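Planning the Equipment Budget for the Clindilham Bench

The second round of equipment requests for the Clindilham bench closed on 10/2/18. Readers of this blog have asked how the figures were set, and I am recording the reasoning here while it is fresh.

The largest line is spare fingertips. Food handling is hard on them, and our supplier, Dankwa, quotes $439 for a matched pair with screws. I have requested 2 pairs. Ismael Amaral argued for one pair and a longer service interval, but the lead time from Plelcombe is 70 days, and a stopped bench costs more than a part on the shelf.

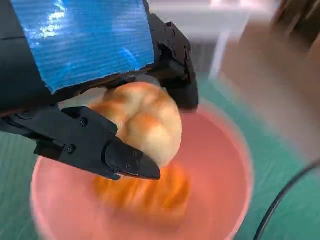
The second line is the wrist camera. Nadhirah Kusuma obtained a price of $656 for a replacement unit with a shorter exposure — the present one is adequate for slow approaches and poor for quick ones. I have placed it in the current year, ahead of the new table, which can wait.

Cables, mats and bowls are charged to general supplies and do not appear in the request. Bread is also charged there, following a short discussion with Zuleica Evangelista in purchasing.

The Pomico software license remains unresolved. The renewal terms changed in February, and the vendor has not yet stated whether a second workstation requires its own seat. Until a written answer arrives, the amount is held in reserve under last year's heading.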